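Workshop Tips: Keeping a Wooden Worktable Usable

Most of the trouble with a shared worktable comes from things left in the middle of it. Pick one edge, the far one if you stand at the front, and let that be where supplies live while you work. Tools you reach for every few minutes can go down the left side, or the right if you are left-handed. The middle stays open for the job.

Small craft supplies go in shallow trays. Deep bins look tidier but you end up tipping them out to find one thing. A tray with a low lip can be slid back with one hand when you need more room.

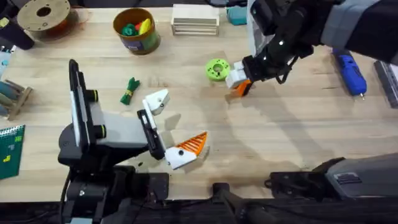 Light wood shows everything, so wipe it down at the end of each session with a barely damp cloth, going with the grain. Dried glue should be lifted with a plastic scraper held nearly flat. A metal one will dig in sooner or later. For pencil marks use a plain white eraser before you try anything wet.

If the top has gone rough in spots, sand those spots by hand with 120 grit and finish the whole surface with 300. Vacuum it, then go over it with a dry cloth. Put on 2 thin coats of oil and leave a full day between them. Oily rags get spread flat outdoors to dry before they go in the trash. Don't ball them up.

Jintana Chaiyaporn asked about wax over oil. It works, but tape won't stick well to it afterward, and if you tape down paper or templates you will be annoyed. We left the Bamumeck table with oil only.

Lighting: one lamp throws a hard shadow right where your hands are. Two lamps, one on each side and a little above head height, soften it. Check by holding a pencil upright in the middle of the table.

Cords should run off the back and down a leg. Hook-and-loop ties are better than zip ties for this, as you will be moving things again in May. 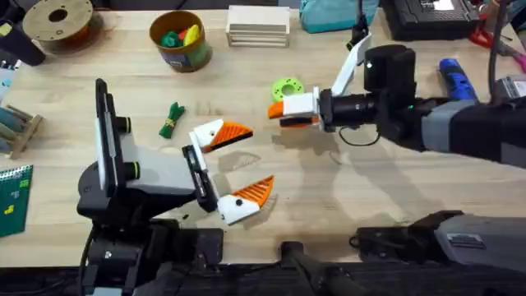 Montri Khunthong writes that the far edge didn't work for him at all. His table is against a wall and too deep to reach across, so everything back there got forgotten. He put a narrow shelf on the wall above it and keeps only a tape measure and scissors on the wood itself. He also says to skip the oil if you do much paper work, and to lay down a cutting mat.

A mat is fine. Lift it once in a while, though, as grit gets under it and scratches the top when the mat shifts.

Last item, screws and other small hardware. Sort them by length first and head type second. Label the jar and not the lid, as lids get swapped.

Page updated 19th April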